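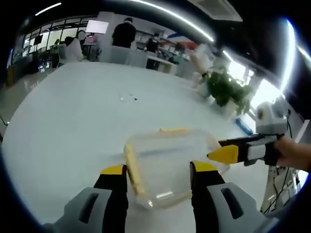
Which fingertip do we order for the next round of grippers?
The softer one from Conder, in a first batch of 400, with the Brellora tip kept as the fallback until the wear figures are in.

Minutes, gripper comparison meeting, 2 July 2021

Chair: Gijs Aerts

1. Minutes of the last meeting
Accepted with one correction. The controller on loan is the Korkutton unit, not the Sveinbjörnsson.

2. Fingertips
The comparison ran to 396 logged grasps out of a planned 400 per tip. The missing four on the Conder side were lost when the logger restarted and will not be repeated. The Conder tip held thin-walled containers at a lower closing force. The Brellora tip marked less and is easier to clean. Price is close enough that it did not affect the decision.

3. Two-gripper handling
Gijs asked for food containers with a rim to stay in the test set. Passing a container from one hand-held gripper to the other is still the hardest task to score - two people watching the same clip often disagree on when the handover ends. Agreed to mark the end at the moment the first gripper opens.

4. Controllers
Korkutton and Sveinbjörnsson both tested at 800 grams load. Korkutton responds faster, but its settings are lost at power-off. Supplier to be asked for new firmware. No decision.

5. Actions
Order Conder tips - Gijs Aerts
Write up the handover rule, one page - Gijs Aerts
Return 3 spare Brellora sets before the end of July - open, no name yet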